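Re: [zastness-home] Towels, again

Hi all,

Gangadharan Acharya wrote:
> Do you fold towels on the bed or on a table?
> Mine come out crooked every time.

Table, always! I clear off the white one and push the bin to the back. 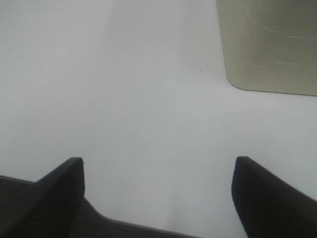 Then it's long side to long side, and I smooth it with my forearm (looks silly, works great).

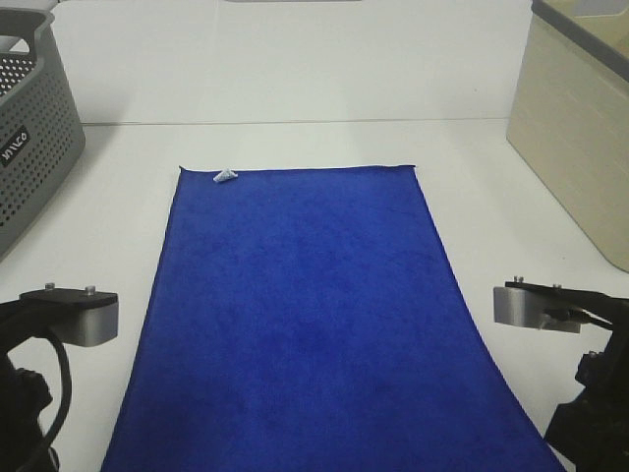

Gangadharan says the bed is fine if the mattress is firm. Maybe, but mine isn't!
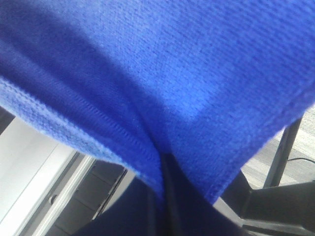 I did 21 of them Tuesday and the hems still gave me trouble. If yours has a stitched seam running along the hem like this blue one, line up the seams and forget the edges.

Off to do the sheets,
Thevar list, row 10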